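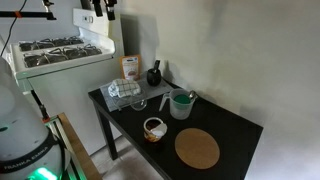

Boris Krasniqi reckons the whole checklist could be replaced by one line telling people to stay in the kitchen while something is on the stove. I've read his email twice and can't fault it, but the insurer wants boxes.

Safety > Shared buildings > Kitchen walk-through

WORHOLM HOUSE, KITCHEN WALK-THROUGH
Checked 2025-06-12, next due July

1. Gas shut-off valve reachable without moving furniture. PASS
Comment: Last time it lived behind a trolley of cake tins. The trolley has moved to the hallway, where it is now item 9.

2. Burners light first go, flame blue and even. PASS, one sulking
Comment: Front burner needed a second try. Cleaned the cap, tried again, fine. Fitter to look at it anyway.

3. Flexible hose in date, no kinks or cracking. PASS
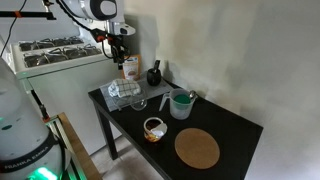 Can I test for a gas leak with a match? Use soapy water on the joints and watch for bubbles, and if you can smell gas, turn it off at the valve, get everyone outside and ring the emergency line from there.

4. Extinguisher on its bracket, pin in, gauge in the green. FAIL
Comment: Bracket present. Extinguisher found holding open the laundry door, a job it does very well. Tag number 456, returned to duty.

5. Fire blanket within reach but not over the cooktop. PASS
Comment: The pull tabs had been tucked in "to look neater". Untucked.

6. Smoke alarm sounds when tested. PASS
Comment: Heard on all floors and, I'm told, at Egger's next door.
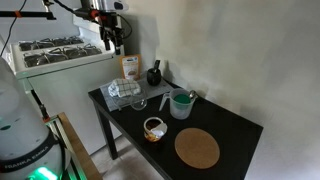
7. Nothing that burns stored within 30 cm of the cooktop. PASS, after a tidy
Comment: Two paper bags and the Plikenus takeaway menu. The menu has been rehoused on the fridge.

8. Tea towels hung away from flame, and dry. ADVISORY
Comment: The oven door handle is not a towel rail. We've had over 20 reminders about this and the colour of the sign has been changed twice.
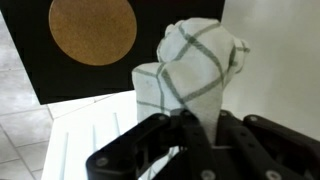
Urs Schwaiger has offered to put up hooks by the back door, and I have accepted in writing.

9. Exit path clear. FAIL
Comment: See trolley.

Re-check items 4 and 9 before the July inspection.

Contact: Inora Building Safety, PO Box 2084 | Back to top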